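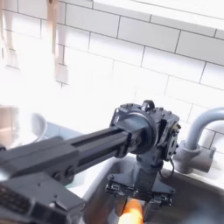 When is the open day?

It runs on 7th May at the Matholm building, from ten in the morning until the last visitors drift off around teatime. You can drop in whenever you like, but the first slot is always the liveliest, so come early if you can!

Visits > Open day > Your questions

What will I get to see?

Robot arms doing kitchen jobs, mostly. The sink demonstration is my favourite: a black arm reaches over a stainless steel basin with its gripper pointing straight down, and the fingers close on something small and bright. Stand to the side if you can, you get a much better look at the wrist from there (all those little screws!).

Do I need to book?

Only for the guided tour, which takes 39 people. The rest is open to anyone who turns up, and we have room for 110 in the building at once. If it's full, the Purnthorpe café across the yard does a very good cheese scone.

Is it all right for children?

Please bring them. They ask the best questions by miles. In February a girl wanted to know whether the arm gets bored of washing up, and we talked about it for the rest of the afternoon. Under-twelves need a grown-up with them.

Can I drive a robot myself?

You can! The Dinalo table has 2 hand controllers, and each go lasts a few minutes. Picking up a carrot is far harder than it looks and you'll probably drop it, as I did, over and over, with a queue watching. Tie back long hair and leave scarves on the pegs.

How close can I stand?

Up to the yellow line on the floor. When an arm is being reset, the person running it will ask you to step back a bit further.

Who can I talk to about how it works?

Anyone in a green badge. Jessie Laing is giving two short talks in the Odukoya room, one on grippers and one on teaching an arm a new job, and she's happy to go on chatting long after the slides have finished.

How do I get there?

The 66 bus stops at the gate. Parking is tight, and the spaces nearest the door are kept for blue badge holders.

May I take photos?

Yes, as many as you want. Please switch the flash off near the arms.

14 comments | 27 shares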